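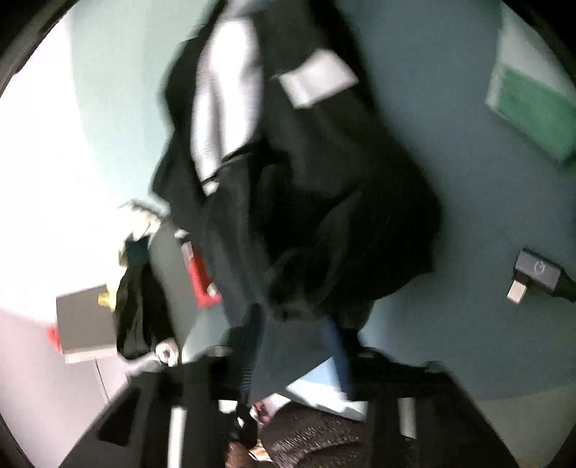
Photo: Truvar Community, March 2022

How do I keep black clothes from going gray and brown in the wash?

hamel_hillside
Okay, laundry people, I need you. Nearly everything I own is black (I work front of house at a theater, so it's the dress code, plus I just like it) and nearly everything I own is turning into some other color. My newer tees look dusty after a few months. The older ones have gone a sort of rusty brown at the shoulders. And my zip-up jacket, which cost me 70 dollars and is not even two years old, has pale lines all along the seams like somebody went over it with chalk.

What I do now: everything dark goes in together on warm, regular powder, normal cycle, then into the dryer on high till it's done. I have a top loader that came with the apartment and it's old. Our water in Dernescombe is very hard – the kettle looks like a cave inside – and I don't know if that has anything to do with it.

I've heard salt, I've heard vinegar, I've heard coffee (??), and my sister-in-law swears by turning everything inside out, which I always thought was just for shirts with a print on them. What works? And is there any hope for the stuff that's already faded, or do I just start over? I'd rather not start over. I like my jacket!

Thanks in advance, and sorry this got long.

urkis_creek_mom
Oh, I have been exactly where you are. Three teenagers in marching band, all black everything, from August until it snows. I've ruined plenty and saved a few, so let me tell you what I'd change first.

Turn it inside out. Your sister-in-law is right! A lot of what looks like fading is the surface of the cloth getting roughed up by rubbing against zippers and other clothes and the sides of the drum. The dye may still be mostly there, but the fuzz catches the light and it all looks gray. Zip the zippers and close up any velcro too. That goes double for the chalky lines on your jacket, which sounds like plain old abrasion to me. Seams stick up, so they get rubbed the most.

Next, cold water. I know, it feels like nothing gets clean, but I switched the whole house over and I couldn't tell you the difference except on the towels, and I still do those hot. Use the short gentle cycle if your machine has one. And don't cram it. When I overstuff mine the clothes come out creased in the same places every time and that's right where they go pale.

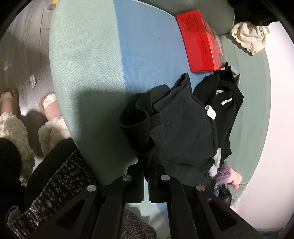 Then there's the powder. In cold hard water it doesn't always dissolve and you end up with a whitish film that looks just like fading. I went to a liquid made for darks and the first couple of loads came out noticeably blacker, and I'm pretty sure that was old powder rinsing away and not magic. Check the label on whatever you're using now, by the way. If it says bleach or "brightening," keep it for the sheets.

Before you give up on anything, try this: run a load of just the dusty-looking tees on cold with no detergent at all and a half cup of plain white vinegar in the rinse. Let them dry and look at them in daylight. If they're better, you had buildup. If they look the same, the dye has gone and you're into dyeing territory, see whoever posts after me, I've only done it once and I also did the bathtub.

And please get the jacket out of that dryer. High heat is brutal. I hang ours in the laundry room on the fat plastic hangers, away from the window. Sun is what turned your shoulders brown, I'd bet money on it, especially if you line dry or your closet gets light. If you can't stand crunchy air-dried cotton (my middle one can't) give it 20 minutes on low, then hang it up still a bit damp.

The coffee thing, I tried it. My laundry smelled like a diner. Couldn't see any difference.

bobbin_96
Salt doesn't do anything for modern dyes. Skip it.

sudsandduds
Agree with most of the above, except I'd go easy on the vinegar. Once in a while is fine, but I wouldn't do it every load for years. It's hard on some rubber seals and on elastic, and most manuals grumble about it. Never with bleach, obviously. For hard water I'd put a softening additive in with the wash instead.

On redyeing: worth it for cotton, linen and rayon, cheap and easy. I do a batch every June when I can have the windows open. Weigh the clothes dry so you know how much dye to buy, use more than you think you need for black, and keep stirring the whole time or it goes blotchy. Wash it first, too. Dye won't take evenly over grease or deodorant.

Jackets are trickier. Look at the care tag. If the shell is polyester, regular all-purpose dye will barely touch it and you need the synthetic kind, which wants a pot kept just under a boil on the stove. A lot of jackets won't enjoy that. The stitching is often polyester even when the cloth is cotton, so it may stay whatever color it is now. I did a cotton work coat I'd had since 2000 and the cloth came out beautiful, deep black, with tan topstitching I hadn't noticed in years. I kind of like it.

For pale seams only, I'd try a fabric marker first. Test it inside the hem, let it dry overnight, then go over the line lightly a couple of times.

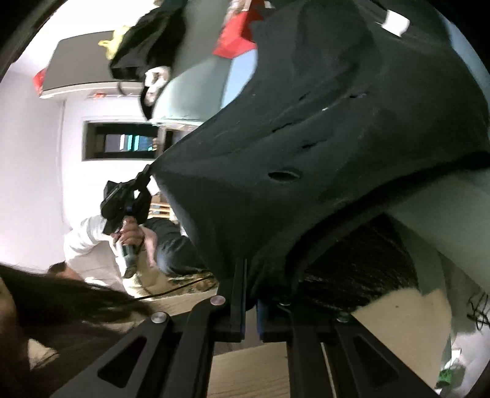
Can I wash newly dyed black clothes with my other darks right away?

Wash them alone in cold water until the rinse runs clear, usually two or three times, and after that they can go in with the rest of your darks. Keep anything light away from them for a few more loads.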